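Finally found trousers that fit (sort of)

So I've been on the hunt for a decent pair of wide-leg trousers since about the time I gave up on skinnies, and those of you who've been reading a while will know how well that has gone. I'm five foot three in thick socks, with hips, and every pair I try either puddles round my ankles or stops at a point that makes me look like I've borrowed them from a child.

Anyway! I had a morning in Undcombe in April and wandered into the little shop by the bridge that stocks Prakutau. I'd only ever seen their stuff online and had put it firmly in the "lovely but no" pile. The style I tried is called the Ki, and it comes in navy, a sort of mushroom and a rusty brown that I wanted very badly and looked dreadful in. Navy it was, then.

They're high in the waist without digging in when you sit down, which was my first test (I sat on the changing room stool for a good five minutes like a woman waiting for a bus). There are two pleats at the front and they lie flat, even over a roast-dinner sort of tummy. The leg falls straight from the hip, so you get the swish but you don't get the tent. Pockets are deep enough for a phone and a packet of tissues.

Now the price. They were £90, nearly double what I normally spend on trousers, and I did walk round the block first. My friend Ye-rin Nam, who has far better taste than me, has had hers for 18 months and wears them to work every week, and hers still look smart, so that swung it.

I did need them taken up. Boris Murín on the high street did the hems for me and talked me out of having them too short, bless him. He had me bring the shoes I'd wear most, and I'd say do the same, because I'd have got it wrong by a good inch with my trainers on.

Washing: cool, inside out, and hang them by the hems so the pleats drop. I forgot the first time and spent an age with the iron. They do pick up fluff, so if you've got a pale cat, maybe go for the mushroom.

I also tried the Cosine, their cropped one with the elastic back. Comfy, but the pocket linings showed through in the cream and I felt a bit like I was in pyjamas. If you're taller you might get on with it better, so do tell me if you have.
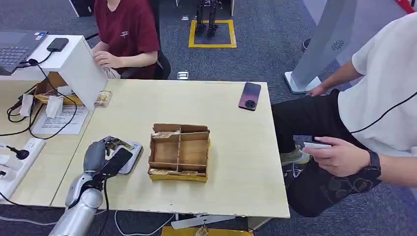 Next on my list is a jacket that'll go with the navy, something short and boxy that hits at the waist. I've got my eye on one with big patch pockets but it's £168 and I've already been round the block once this month, so I'm going to wait and see if it turns up in the sale!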